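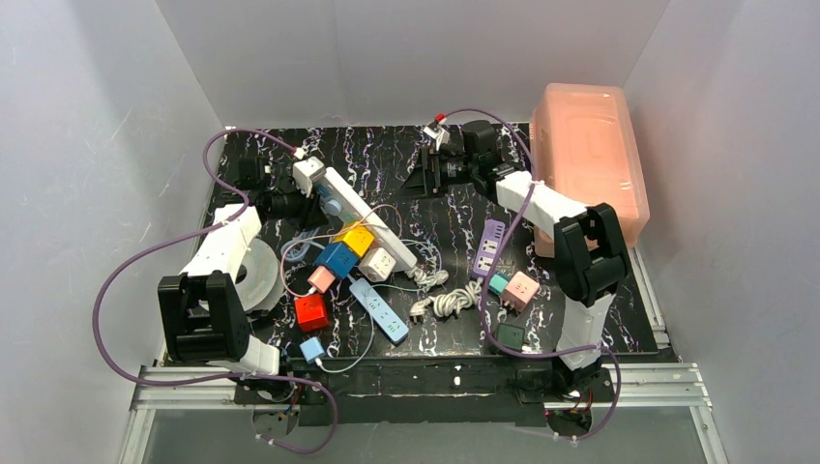

Extensão branca com o cabo apanhado num nó e os adaptadores em cubo agrupados ao lado, o amarelo encostado à extensão, sobre tampo preto com veios brancos e arroxeados.

COMUNICADO DE IMPRENSA
Para divulgação imediata

Grusus lança o Korura, o método (e o kit!) para arrumar extensões, carregadores e adaptadores em 30 minutos

Em agosto, a loja da Rua do Vidal recebe as mesas de arrumação abertas ao público, com entrada livre

Confesso que escrevo este comunicado com o cesto dos cabos aos pés. É o meu, trouxe-o de casa, e tem lá dentro um carregador de um telefone que já não tenho, dois adaptadores que não sei de onde vieram e uma extensão tão enrolada sobre si mesma que a minha mãe, quando a viu, perguntou se era para deitar fora. Pois bem, não é! Vai ser a primeira coisa que levo para a mesa quando abrirmos as portas, e já avisei os colegas que quero lugar junto à montra.

Na Grusus vendemos material elétrico para a casa há tempo suficiente para sabermos o que acontece depois da compra. A pessoa leva uma extensão nova, contente, liga-a atrás do móvel da televisão e, dali a uns meses, volta à loja porque não sabe qual das fichas é a do router. Ouvimos esta conversa ao balcão quase todas as semanas, com variações (o router, a impressora, o candeeiro do quarto dos miúdos), e foi daí que nasceu o Korura.

O que é o Korura

O Korura é uma maneira de arrumar e é também uma caixa. A maneira aprende-se depressa: tira-se tudo da tomada, leva-se para uma mesa, junta-se o que é parecido, decide-se o que fica e só depois se volta a ligar. A caixa traz o que faz falta para isso correr bem - fitas reutilizáveis para os cabos, etiquetas de escrever à mão, um lápis de cera que escreve em plástico, saquinhos de pano para os adaptadores soltos e um folheto dobrado que se lê em menos tempo do que demora a ferver a água para o chá.

Fizemos questão de que o folheto fosse curto. A primeira versão, escrita por mim, tinha páginas e páginas sobre o modo correto de enrolar um cabo, e foi recebida na loja com um silêncio bastante educado. A versão que vai na caixa tem quatro passos e muitos desenhos, e gosto mais dela do que da minha, embora me custe dizê-lo por escrito.

A primeira edição é de 500 caixas. Não vamos fazer outra antes do inverno, e as que sobrarem das mesas de agosto seguem para a loja de Ferkness, que já pediu as suas e telefona com alguma insistência.

Porquê uma mesa

Quem já tentou arrumar cabos de joelhos, com a cabeça enfiada debaixo da secretária e a lanterna do telemóvel na boca, percebe logo. No chão vê-se tudo mal. Em cima de um tampo, a extensão fica esticada, o cabo fica à vista e os adaptadores podem ser postos lado a lado, como peças de um jogo. Nós gostamos de pôr a extensão na diagonal (ocupa menos do que parece e deixa dois cantos da mesa livres para separar), mas há quem a prefira direitinha junto à parede e também serve.

O tampo escuro ajuda imenso. Experimentámos com uma mesa clara e passámos a tarde à procura de coisas brancas sobre branco, o que teve a sua graça durante os primeiros minutos e depois deixou de ter. Com um tampo preto a imitar pedra, o plástico branco salta à vista e ninguém deixa uma fita esquecida num canto. Em casa não é preciso comprar mesa nenhuma, claro! Um lençol escuro em cima da mesa da cozinha resolve.

E depois há os cubos. Tenho um fraquinho pelos adaptadores em forma de cubo, admito, e mais ainda quando são coloridos. Um adaptador amarelo não se perde numa gaveta. Se o amarelo for sempre o do escritório e o cor-de-rosa for sempre o da sala, metade das etiquetas fica por escrever, e até as crianças aprendem depressa qual é qual. Cá na loja temos uma prateleira inteira deles à entrada e já apanhei clientes a combiná-los por cores antes de sequer olharem para o preço.

Os passos do folheto, tal como os fazemos ao balcão

Primeiro, desligar. Tudo fora da tomada, incluindo a extensão, e só então é que se leva para a mesa. Nas nossas mesas não se trabalha com nada ligado à corrente e pedimos que em casa seja igual.

A seguir, juntar. Os adaptadores todos de um lado, ao pé da extensão a que pertencem, e os cabos soltos do outro. Nesta altura aparece sempre alguma coisa que não é nem cabo nem adaptador (uma tampa, um brinquedo, um carregador de relógio de que já não há memória) e o melhor é deixá-la por ali e decidir no fim.

Depois, escolher. Adaptadores rachados, fichas amolgadas e cabos com o revestimento aberto não voltam para casa. Temos um contentor para pequenos equipamentos elétricos na loja e encaminhamos o conteúdo para reciclagem, sem custos para quem o traz.

Por último, apanhar o cabo. O nó pequeno, feito com o próprio cabo, é o que quase toda a gente faz por instinto e para guardar na gaveta por uns dias desenrasca. Para ficar, recomendamos voltas largas e uma fita do kit, sem apertar muito. Já agora, e isto vem no folheto em letras bem gordas: uma extensão que vai trabalhar com carga a sério não deve ficar com o cabo enrolado, deve ficar esticada. E não se liga uma extensão a outra extensão, por mais jeito que dê na noite do jantar de família.

As mesas de agosto

Durante o mês de agosto, a loja da Rua do Vidal tem mesas Korura montadas logo à entrada, das dez da manhã às seis da tarde. Cada visita dura 30 minutos, que é o tempo que demorámos a arrumar os cestos mais difíceis nos ensaios (o meu ainda não foi a exame, veremos). Quem quiser pode trazer o cesto, a gaveta, o saco de supermercado, o que for - só pedimos que não ultrapasse o que cabe em dois braços, para haver espaço para os outros.

Não é preciso comprar nada para participar. As fitas e as etiquetas que usarmos consigo à mesa são oferta da loja e vão para casa com os cabos. Se depois quiser levar a caixa completa, ótimo, ficamos contentes, mas ninguém vai atrás de si até à porta.

Há sempre alguém da equipa por perto para responder a perguntas. Vamos saber dizer se um adaptador serve para determinada tomada, se uma extensão tem interruptor a mais ou a menos para o que precisa, e onde pode ficar sem que se tropece nela a caminho da casa de banho. Reparações não fazemos e instalações em casa também não, para isso indicamos de bom grado um eletricista da zona.

Nas últimas duas horas do dia a loja costuma estar mais calma. Se vier com crianças, é boa altura, até porque separar adaptadores por cores é uma tarefa que elas levam muito mais a sério do que nós. As fichas ficam todas desligadas e as tomadas da parede ao pé das mesas têm tampa.

Para escolas, bibliotecas e escritórios

Fomos recebendo alguns pedidos antes mesmo de termos a caixa pronta, sobretudo de sítios com muitas secretárias e poucas tomadas. Podemos levar uma mesa Korura a quem nos convidar, dentro do concelho, com marcação. Levamos o material, as etiquetas e o lápis de cera, e deixamos os folhetos. Só precisamos de uma sala com boa luz e de um tampo onde se possa espalhar tudo (de preferência escuro, já perceberam).

Para as equipas maiores, preparámos uma folha de cores: uma linha por divisão, um adaptador por linha, e um espaço para escrever o que está ligado a quê. Imprime-se e cola-se por dentro da porta do armário. A nossa está colada na copa, um bocadinho torta, e já nos poupou a clássica manhã em que alguém desliga o frigorífico para carregar o telemóvel.

Informações para a imprensa

A caixa Korura estará à venda na loja Grusus da Rua do Vidal a partir do início de agosto e, mais tarde, em Ferkness. Temos caixas disponíveis para os jornalistas que queiram experimentar em casa e gostamos muito de receber fotografias do antes e do depois, mesmo que o depois ainda esteja a meio.

As visitas às mesas para reportagem podem ser combinadas com a equipa de comunicação da Grusus, ao balcão da loja ou por telefone, durante o horário de abertura. Se for eu a atender e ouvir plástico a bater em plástico, é o cesto.

Sobre a Grusus

A Grusus é uma loja de material elétrico e pequenos acessórios para a casa. Vende extensões, adaptadores, lâmpadas, fichas e cabos, avulso e em conjunto, e recebe pequenos equipamentos elétricos em fim de vida para reciclagem.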